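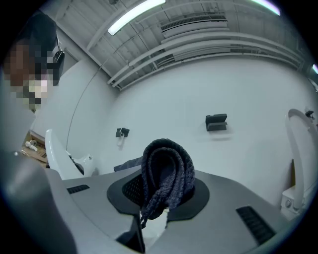 Darkdale Sunday Stitchers - members' blogs

So I finally finished the blanket. The big one, the one I started in April and have been dragging around in a grocery bag ever since. My hands are sore and there's fuzz on every black shirt I own, but it's done and it's on the bed and I keep walking past the door just to look at it.

For anyone who missed the earlier posts, it's the Sterkov pattern that Alžběta Ondrejka wrote up for us, the one with the fat cables running up the middle and the plain garter border. She told me it was 200 stitches across and I said fine, sure, how bad can that be? Well! A row took me 22 minutes at the beginning. I got faster, but not by much, and I ripped out the second cable section twice (crossed left when I should have crossed right, then did the very same thing again a week later).

The yarn was a gamble. I bought 20 balls of a discontinued wool from the sale bin at Tostard, and of course I ran out with the border still to go. Uthai Sangkhawat had three left over from a sweater and mailed them to me in a padded envelope with a note that only said "knit faster." They're a slightly different dye lot. If you stand by the window you can see the change, and if you stand anywhere else you can't, so please stand anywhere else.

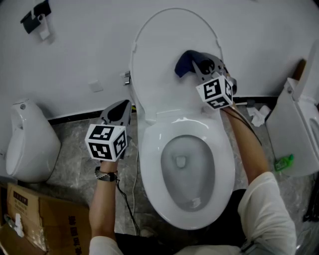

Blocking was the part I dreaded most. I don't own enough foam mats for something this size, so I borrowed Juraj Oravec's and laid the whole thing out on the spare room floor with old towels under it. Cold water, a little wool wash, a long soak, then squeeze and roll - no wringing, I've learned that one the hard way. It took four days to dry and the cat had to be shut out for all of them, which she complained about mostly at night.

It grew more than I wanted. The cables relaxed nicely but the border got a bit wavy on one short side. I might pick it up and redo the bind off with a smaller needle, or I might fold that end under the pillows and forget it. Leaning toward the pillows.

Next up is something small. Igor Slanina keeps pushing the Beneš mittens and I do have the right needles for those, so probably mittens. One color, no cables!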